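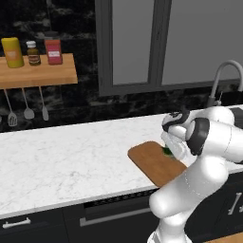 4. Puesta en servicio del purificador de agua bajo encimera

El presente capítulo se aplica a los equipos Wumeo instalados en cocinas de uso doméstico y en cocinas de centros docentes o residenciales. La conexión a la red deberá haberse completado conforme al capítulo anterior. Los trabajos eléctricos quedan reservados a personal autorizado por el servicio técnico de Skustier.

4.1 Comprobaciones previas

Antes de abrir la llave de paso, verifique que el cartucho suministrado lleva la referencia 241 y que su precinto está íntegro. No se admitirán reclamaciones por cartuchos abiertos con anterioridad a la instalación. Anote el número de serie del cabezal en la hoja de registro que figura al final del manual.

4.2 Colocación del cartucho

1. Cierre la llave de paso general y abra el grifo dispensador hasta que deje de salir agua.
2. Retire el tapón de transporte del cabezal y consérvelo para un eventual traslado del equipo.
3. Humedezca la junta tórica con agua limpia. No utilice grasas ni aceites.
4. Introduzca el cartucho en posición vertical y gírelo hacia la derecha hasta el tope.
5. Abra la llave de paso lentamente — un cuarto de vuelta en primer lugar — y compruebe las uniones con un paño de papel seco.

PRECAUCIÓN: No emplee llaves ni mordazas para apretar el cartucho. El cabezal puede agrietarse y la garantía no cubre este daño.

4.3 Lavado inicial

1. Abra por completo el grifo dispensador y deje correr el agua durante 12 minutos.
2. Cierre el grifo y espere cinco minutos.
3. Repita la operación una vez más. El agua de ambos lavados no debe destinarse al consumo.

NOTA: Durante los primeros días el agua puede presentar un aspecto blanquecino. Se trata de aire retenido en el cartucho y desaparece al reposar el vaso.
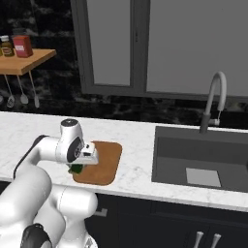

¿Puede utilizarse el agua del primer lavado para regar?

El agua de lavado es apta para el riego de plantas ornamentales. No debe emplearse en acuarios.

4.4 Puesta a cero del indicador

Mantenga pulsado el botón del cabezal hasta que el piloto parpadee en verde. Si el piloto permanece en rojo, desconecte la alimentación, espere un minuto y repita el procedimiento. De persistir la indicación, consulte la tabla de averías.

4.5 Periodos de inactividad

Cuando el equipo vaya a permanecer fuera de uso más de 70 horas, cierre la llave de paso. Al reanudar el servicio, efectúe un lavado completo según el apartado 4.3. En viviendas sin calefacción durante el mes de enero, vacíe además el circuito y guarde el cartucho en un lugar protegido de las heladas.

Las consultas sobre este capítulo se dirigirán por escrito a Abilio Arroyo, Departamento de Documentación Técnica, Skustier.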